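How to read an airport financing announcement (without getting lost in it)

Last updated: December

Quick guide, written between other things. A government signs for a loan, a press release goes out, there's a big number in the first line and very little underneath. How to get something useful out of it before you quote it or bid on the back of it.

What you need: the release itself, the lender's own notice if there is one, the borrower's budget papers, a spreadsheet.

Step 1. Find out what was signed

Look for the verb. "Signed a memorandum" is weak. "Signed a facility agreement" is much stronger. "Approved" usually means a cabinet or a board said yes and the paperwork is still going round. Write the exact word down, with who used it. Two sides often use different words for the same afternoon.

Step 2. Split the number

Headline sum first. Then ask:
- is it the whole airport, or one package (runway, terminal, fuel farm, access road)
- is it new money or an old loan being topped up
- which currency, and who carries the risk if it moves
- does it include interest during construction

Put package cost and project cost in separate columns. Mixing them up is the commonest mistake and I've done it myself, twice, in print.

Step 3. Tied or untied

Export credit is normally tied. The money buys goods and services from the lender's country, up to some share of the contract. Look for "eligible content" or "national content". If you supply baggage belts from somewhere else you may only be able to get in as a subcontractor, so check before you spend a fortnight on a bid.
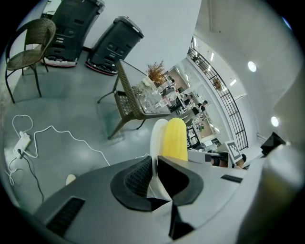

Yellow ridged piece and white piece, close up.

Step 4. Check conditions precedent

Signed isn't drawn. Before the first payment the lender will want some or all of: a sovereign guarantee, a legal opinion, insurance cover, a down payment from the borrower. Environmental sign-off too, quite often. Any one can hold things up for months. No mention of them in the release? Assume they're still open.

Step 5. Work out the timetable

Worked case. Fison (contractor) announces a terminal package, Devo arranges the loan, availability period 26 months. That's the window for drawing the money, not the build time. Repayment starts after a grace period, so look for that separatly. In this one the grace period was 4 years and half the trade press reported it as the loan term.

Step 6. Follow the subcontracts

Main contractor gets the headline, the work goes down the chain. Search the tender portal for the package name and for the old name of the project, airports get renamed a lot. On the Fison job the airfield lighting went to Stollico and the design checks to Hauksdóttir, neither of them in the original release. Both turned up in the procurement notices about 2 months later.

Step 7. Write it up carefully

Say "agreed to lend up to", unless you have seen a drawdown. Give the source for each figure. If the lender and the ministry disagree, give both and leave it at that.

Common snags

Exchange rates: use the rate on signing day and say so.
Translated releases: get the original, "credit" and "grant" do get swapped.
Old announcements coming back round: check wether the same sum was in last year's budget.

Keep the spreadsheet. You'll want it again when the loan is restructured.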